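How to Keep a Work Table Flat, Clean and Useful
Tips from the Radu workshop page, November 2024 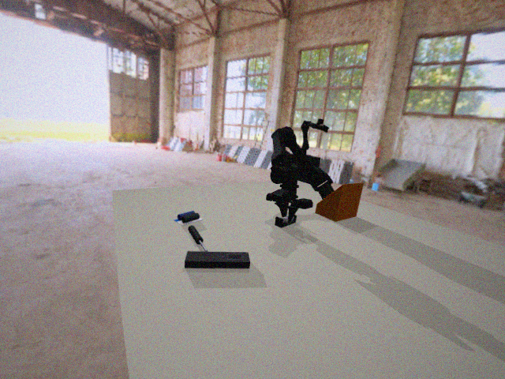 Before you buy anything

I have worked at big tables for most of my life, first in sewing, later in bookbinding and small repairs. My own table is in a rented room in Dollent, and it is the third one I own. With the first two I made many mistakes, so I write here what I would like to have read at that time.

A large table is more useful than two small ones, but only if you can walk around it. Put newspaper on the floor in the size of the table you want, and leave it there for some days. You will quickly feel where you hit the wall with your elbow. I wanted a longer table and the newspaper told me no.

The height is more important than the size. Stand straight in the shoes you use for work, let your arms hang, and bend them a little. For cutting and gluing, the top should be a bit under your elbow. For heavy work, like planing or kneading, go lower. My table is 37 inches high and this is good for me, but my sister gets tired shoulders from it after one hour.

Light

Daylight from the side is the best. If you write and cut with the right hand, have the window on your left side, otherwise your own hand makes a shadow on the line you want to follow. A light-colored top helps also, because it gives back some of the light from below. The bad part is that every spot of coffee is visible. I prefer to see the spot and clean it.

In winter I use two lamps with the same kind of bulb. One lamp alone makes a hard shadow, and two different bulbs make the colors look wrong. I once bound a whole book in a green cloth that I believed was gray.

Making the table stand still

First find out if the floor is bad or the legs are bad. Turn the table by half a circle and try again. If the same leg is in the air, it is the leg. If now a different leg is in the air, it is the floor.

For the floor, use a thin hard wedge and mark with a pencil where the leg stands. Folded paper works for one week and then it is flat. Cork is nice under a light table, but under a heavy one it gets pressed together on one side only. For a short leg, a screw-in foot from the hardware store is the cleanest solution. Buy the type with a nut, so you can lock it after you find the right height.

If the table still moves when you push it from the side, the problem is in the joints. Tighten all the bolts, wait a few days, and tighten again. Wood gives way a little after the first time.

Cleaning a pale top

Wipe dry first, always. If you start with a wet cloth, the dust becomes a gray paste and you push it into the small scratches.

After this, warm water with a few drops of dish soap, and a cloth that is well wrung out. Go over it again with clean water and dry with a towel. Soap that stays on the surface makes it sticky, and the next dust will love it.

Pencil marks go away with a white eraser. For ballpoint ink I use a little rubbing alcohol on a cotton ball, but try it first on the underside of the table — on some varnishes it leaves a dull spot. Dried white glue can be softened with a damp cloth laid on top for ten minutes. Then lift it with an old plastic card. Do not use a knife. I did, and the line is there until today.

Tea and coffee rings on a painted top: baking soda and water, mixed to a soft paste. Rub with two fingers, very lightly, and stop when the ring is gone. If you continue, you will have a shiny circle in the place of the brown one.

What stays on the table and what goes away

My rule is that only the things I touch every day may live on the top. For me it is a ruler, a pencil, a bone folder and a small box for scraps. All the rest goes on the shelf behind me or in the drawer under the table.

Open boxes are better than boxes with a lid, at least for small tools. With a lid you put something on the lid, and then you do not open it anymore. Glue a piece of felt under every box, cut a bit smaller than the bottom so it does not show. A wooden box without felt will scratch a painted top in one month.

Wet jars and hot pots need their own place. I use a ceramic tile with felt under it, in the far corner — there my sleeve does not reach it.

At the end of the day

Five minutes are enough. Tools back, scraps out, dry cloth over the top, and cover the glue. If a job must stay overnight, put it on a board so you can carry it away in one piece when you need the table for something else. I keep 3 such boards standing against the wall. They are only cheap shelves from a closet, with the edges sanded.

Once in the season I empty the table completely, look under it with a flashlight, and tighten the bolts again. Last time I found there a thimble that I had missed since spring.

Recent tips
Storing cloth without hard folds
How to sharpen scissors at home, and when to stop
Drawers that stick in damp weather
The Jastby shelf: a simple plan with two boards
Getting candle wax out of a wood floor

Contact: write to the Radu workshop page, Dollent | Copyright Radu, Grurkville and Dollent | Back to top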